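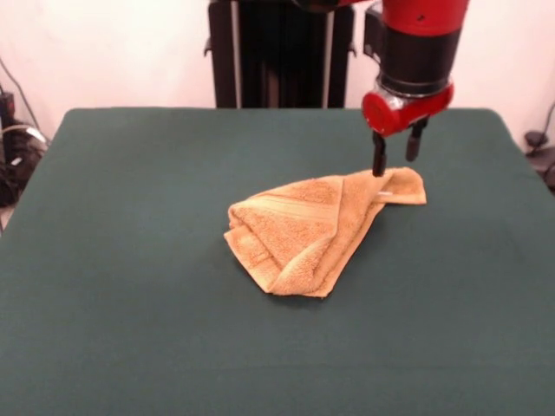 Tan terry in a heap on green cloth, border stripe running on the diagonal.

Terry Towels, Heaped and Hanging
Gallery and notes by Mererid Gethin
Posted Jan 31, 2022

Welcome to the towel page! I've had pages for tea towels and for blankets for ages and people kept asking when I'd get round to terry, so it's terry's turn. Plain terry, no velour, no waffle. I love it more than any other household cloth and I'm going to go on a bit, so put the kettle on.

First of all, the colour. I'm a complete fool for this family of tans. In the heap it comes across nearly peach, and then on a hanging cloth you get streaks of proper rust running through it. Loops do that. They lean one way or the other, and a bit of light across them changes the whole thing. If you've ever bought two towels from one shelf and thought one had faded by the time you got home, try stroking the pile the other way before you take it back. (I did take mine back. The lady at Nikolaidis smoothed it with the flat of her hand and it matched its twin perfectly. She was very nice about it.)

Then the background. Dark teal green under orange-tan is a combination I'd happily have in my own bathroom. I painted ours in a colour called Limar two winters ago and it's not far off, a touch bluer, and every white towel in the house suddenly looked cold against it. The tan ones look marvellous.

A few words about heaps. A flat towel in a photograph is a rectangle and could be nearly anything. Let it bunch up and you can see how thick it is, how tightly it will turn, whether it slumps or stands. Look at the wide end of that mound, where the layer is doubled and the edge rolls over – a nice soft roll, no sharp crease. Thin towels don't do that, they go into little pleats like a paper fan. At the other end it all narrows into a twisted tail with the label on it, and I do like a label that turns up where you can find it.

The stripe deserves a paragraph to itself. It's the flat woven band you get near the end of most bath and hand towels, where the loops stop for an inch or two. It's called the border, or the dobby if you're talking to somebody who sells them. It's smoother than the rest and often paler to the eye, even when the yarn is from the same dye lot. I use it for finding my way round a towel when I'm folding. Once you've got your thumb on the border you know you're near a short end, and from a short end you can get to a corner without looking. My mother folded in front of the television her whole life and never once glanced down, and I'm convinced that was how.

The border is also the first place to go wrong. It shrinks more than the pile on a lot of towels, and then you get that wavy, gathered end that won't lie flat in a pile however hard you press it. I had a set from Prellex that went like that in the first month. Lovely loops, 564 gsm, thick as a rug, and ends like a pie crust. I still use them, but they live at the bottom of the stack with the heavy ones on top. If yours are only slightly wavy, pull the border out sideways between your hands while it's damp and hang it by that end. It won't cure a bad one.
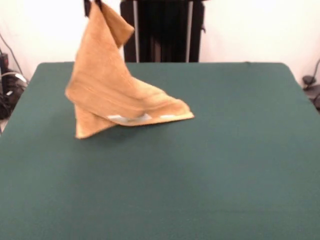

Held up by the top, the terry drops into a twist with a long fold sweeping out to the right.

Isn't that a shape! Like a sail. Terry is heavy for its size and when it's held at one point the whole weight goes looking for the quickest way down, so you get long diagonal folds and a corner dropping below everything else. A cotton sheet would billow. Linen would make angles. Terry swings round on itself, and the flap near the top folds over into a soft double layer with a rounded end. I could look at drapes like that all afternoon.

The lower left corner hanging in a point is the useful one to notice if you fold a lot of these. Pick up any towel from the basket by whichever bit comes to hand, let it fall, and the lowest point will very often be a corner. Take hold of that, let go with the first hand, and let it drop again. Now you've got a corner for certain and the rest of the towel is mostly untwisted. Run your free hand along the edge to the next corner and you're away. I've done it this way for years, and when I showed it to my sister-in-law in Kirkel she said she'd always laid every towel out on the bed and walked round it. Walked round it! Her back must be a saint's.

My fold, for anybody who wants it, is for a bath towel 70 cm wide, the size I mostly buy:

Hold it by two corners of a short end and give it one good snap downwards. The snap lifts the loops as well as getting the creases out.
Bring the two long edges together, border lying on border.
Lay it down and fold the length in half, then in half again.
Turn the folded edge to the front of the shelf.

That's it. I know there are people who fold in thirds and I've tried it, and it does look smart on an open shelf, but my cupboard is deep and narrow and thirds leave a gap at the side that things fall down. I lost a flannel down there in March and it only came out when we had the boiler looked at.

Hand towels get one fold fewer. Flannels I stack flat. Beach towels I roll, with the border on the outside, and stand them on end in the tall basket. Guest towels I fold exactly like the bath towels, then do them again when my husband has "helped".

While I'm here, some odds and ends from the letters people have sent in since the blanket page.

On frayed corners: look at yours every so often, the corner is where the two hems meet and it takes all the knocks. When the tip starts to go pale and whiskery, a few over-and-over stitches in matching thread will hold it for a long while. Double the thread. Don't pull tight or the corner curls.

On pulled loops: snip, never tug. Terry isn't knitted and it won't run.

On labels: leave them in if you can bear to. I used to unpick mine because they scratched, and then I had a cupboard full of towels and no idea which could go in hot. These days I snip only the really stiff ones and write the temperature on the hem in laundry pen.

On softener: I don't, but I won't fight you over it. It does flatten the loops and the towel drinks less. A good shake before hanging and another before it's quite dry does far more for the feel, and it's free.

On fluff: a new towel sheds, a dark one shows it more, and anything in felt will hold on to every last bit. Wash new ones on their own a couple of times. I keep a strip of sticky tape wound round a cotton reel by the ironing board for the stragglers.

On weight: somebody asked what to buy for a teenager who leaves everything on the floor. Something lighter! A thick towel left in a heap stays damp in the middle for ever. Go thinner, get more of them, and put a hook exactly where they drop it. Ours is 7 inches from the bedroom door and it works most days.

If you have a favourite old tan towel tucked away somewhere, do write and tell me about it, particularly if it has a nice border. The flannel page is next, and after that I've promised to have a go at bath mats.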